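mmorsy
Does folding data from hand-held grippers transfer to a fixed arm? We trained on 753 demos and the policy still misses the collar.

szekeres_e
Not in my tests. Wrist views alone lose the sleeves.

noemif
Disagree. Ours got better once we recorded in real bedrooms — 32 of them. Clutter helped more than extra demos.

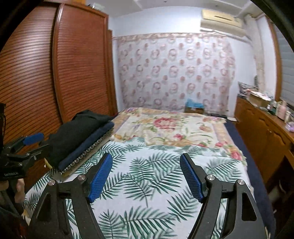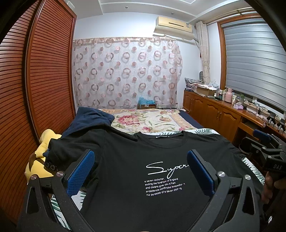

What I can't separate yet is room variety from operator variety. Same two people did most of our folds.

szekeres_e
Then I wouldn't credit the rooms.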